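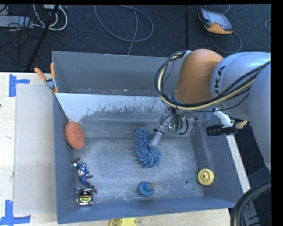 A robot arm at work over a metal bin of mixed items, with a blue tufted object at the tip of the gripper.

Derkow sets out equipment plan for mixed-item picking

Derkow has confirmed its equipment plan for automated picking at its Nadar site, following a review of costs by its operations and finance departments. The plan provides for three picking stations, to be bought over three financial years, and replaces the single large purchase put forward in the previous budget.

Under the revised plan, the first station will be ordered once the tender closes in December. Orders for the second and third will depend on the results of the first and will each need separate approval. Funds not spent in one year may be carried into the next, but may not be moved to other projects.

The stations are intended for goods that vary in shape and surface and cannot be presented to a machine in trays or rows. The Nadar site handles 2,328 product lines, of which 573 have been listed as suitable for the first station. The list covers small household goods, toys and hand tools. Glass, liquids and items sold in loose bags have been left out and will continue to be picked by hand.

Suppliers will be asked to price the arm, the gripper, the bin and the safety equipment as separate items. Derkow said that earlier quotations had given one figure for the whole station, which made it difficult to compare offers or to plan for replacement parts. Grippers and cables are to be budgeted as items that wear out, with a yearly allowance for each station. The arm itself will be written down over a longer period.

Pundness, which advised on the tender, recommended that suppliers be required to show their equipment working with soft, rounded and hard-cased goods placed together in one bin. The recommendation has been accepted. Each supplier will be given the same set of goods and will be asked to record every failed pick as well as every successful one.

Training has been included in the plan for the first time. Staff on both day and evening shifts will be trained to stop and restart a station, change a gripper and clear a bin. The cost will be met from the equipment budget and will not be charged to individual departments.

The maintenance contract will be tendered separately. Pestidance, which looks after the conveyors at Nadar, will continue in that role and may bid for the new work on the same terms as other firms.

Tender documents may be requested from the Derkow purchasing office. Questions from suppliers must be sent in writing, and replies will be shared with all firms that have registered an interest.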